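Leave the table where it is

Estport council wants to take the long communal tables out of its library branches and put in single study pods. The quote from Kragh is for 53 pods across 2 buildings. I think it's a mistake, and I say that as someone who likes a quiet corner.

A pod suits a person with a laptop and a deadline. It's no use to a dad with three kids and a jigsaw, or to the tax help group that fills the Dultum branch every September. Those people need a surface they can share. The council's own survey had 545 replies, and the question about tables wasn't asked.

Cost is the other argument, and it's a weak one. A table lasts decades. If the top gets scratched, throw a patterned cloth over it, plaid or flowers or both, and carry on.

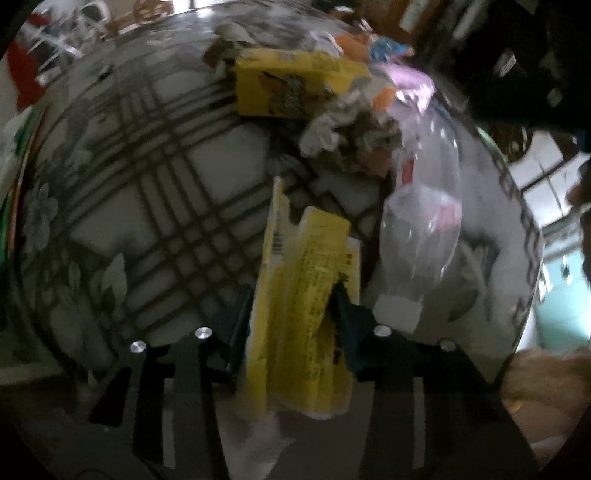

What I'd do instead

Buy a dozen pods, put them upstairs near the power points, and keep every table on the ground floor. Try that for a year. If the tables sit idle, I'll be happy to write another column saying so. Submissions close at the end of the month and the form is at the front desk.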